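Looking after a robot hand at the workbench: what I do and when

Posted in: Workshop tips

Hamish Tapsell asked me in the comments on my drill chuck page whether I'd write up how I look after the arm and hand, seeing as I go on about it so much. Right then, Hamish, put the kettle on, because I've got rather a lot to say about dust.

For anyone new, the arm is a second-hand one on a table in my workshop, with a black hand on the end of it that has proper jointed fingers. The controller is an Etell box and it sorts bits and bobs into baskets. I'm a joiner by trade, so nearly everything I know about keeping it going I've learned by getting it wrong first, or by ringing Hjalti Ravn, who serviced packing machines for years and is very patient on the phone.

Before you touch anything

Power off at the wall. I don't mean the stop button, I mean the plug, out, lying on the bench where you can see it. Some arms sag when the brakes lose power and some don't, so find out which sort yours is with a cushion underneath and your own fingers well clear! Mine drops by a thumb's width at the elbow and then holds. I keep an old sofa cushion for the job and it has a lovely dent in it now.

Take your watch off too. And any rings.

Cleaning the fingers

Little and often. I do it on a Friday before I sweep up, so the dust I knock out goes away with the rest. You want a soft paintbrush, a half-inch one that has never been near paint, and you work it into the gaps between the finger joints from the knuckle outwards. Don't use an airline! I did, once, and all I managed was to drive the fine stuff further in, and then I had a little finger that clicked every time it closed. It took me most of an evening with a cotton bud to get that right.

For the pads, a cloth wrung out in warm water with the tiniest drop of washing-up liquid, then a dry cloth straight after. Furniture polish is a terrible idea, as the grip goes completely and everything shoots out like a bar of soap. White spirit I'd leave in the cupboard as well, at least until you've looked up what your pads are made of.

While you're in there, bend each finger gently by hand (only if your maker says that's allowed, mine does) and feel for one that's stiffer than its neighbours. Stiff usually means muck. Floppy usually means a tendon or a screw, and that's a different afternoon altogether.

Screws and the wrist

The screws where the hand meets the wrist work loose. Not quickly, but they do, and the first you know of it is the hand arriving slightly twisted at whatever it's meant to pick up. I used to chase that in the software, adding a bit here and taking a bit off there, until Hjalti asked whether I'd tried a hex key. I had not tried a hex key.

Nip them up in opposite pairs, as you would a car wheel, and use the short end of the key so you can't lean on it. Once they're snug, put a dab of nail varnish across each screw head and on to the metal next to it. If the line's broken next time you look, it's moved. Mine's a coral pink from the bargain bin and it shows up beautifully.

The log on my controller gives a count of closes, and I check those screws every 3,000. You could go by the calendar instead, but I find I lie to myself about the calendar. The last loose one turned up at 1,523, mind you, so have a look sooner if anything rattles.

The cable

If anything's going to let you down it's the cable at the wrist. It wants a loop with some slack in it, big enough that the wrist can turn all the way both ways without pulling on the plug, and small enough not to catch on the edge of a basket. Move the joint slowly through its whole travel and watch the loop the entire time. Then do it again with the elbow bent, as that changes everything.

Please don't zip-tie it tight. I use hook-and-loop tape, the sort sold for tidying up behind the telly, done up so a pencil still slides underneath. Where the cable goes into the connector, feel for a kink or a soft spot. My first one failed in January, right at the plug, and for a week I blamed the cold.

Testing after you've had it apart

Start slow. I turn the speed right down, 5 per cent on the Etell, and let it go through the moves with nothing on the table at all. After that, something light and daft that can't hurt anything. Toy food from the charity shop is perfect for this: it's smooth, it's a decent size, it wipes clean and you won't cry if it gets squashed. 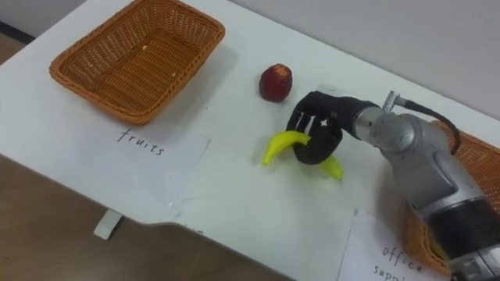

Curved things are a good trial for a hand because they want to roll round in the grip, so you soon find out if one finger is closing late. I do 12 picks, and if it drops even one I go back to the pads and the wrist screws before I fiddle with any settings. Handwritten labels are fine for the baskets, by the way. Fat marker, plain paper, and replace them when they get grubby.

Don't put things down right at the far side of its reach, either. An arm at full stretch is a bit wobbly and you'll end up hunting for a fault you haven't got.

The table itself

Check that it doesn't rock. Lean on each corner in turn. A folded beer mat will do for the afternoon, but get a proper adjustable foot when you can, and wind it down until the wobble goes. I wipe the top over before every session too, as grit under a basket is enough to make it creep along.

Bits I keep in the drawer

Half-inch soft brush
Cotton buds
Two cloths, one for wet and one for dry
Hex keys (the good set, not the ones out of flat-pack boxes)
Nail varnish
Hook-and-loop tape
Spare wrist cable, tested and bagged
Pencil and a notebook for the close counts

The drawer's an old Skukwood one and it sticks, so there's a candle stub in there as well for rubbing on the runners.

Bożena Sowa has asked about greasing the bigger joints. I leave mine alone, as they're sealed, but if yours has grease points then go by the manual and wipe off whatever squeezes out. I'll do a separate page on the elbow cover once I've worked out how to get the thing back on.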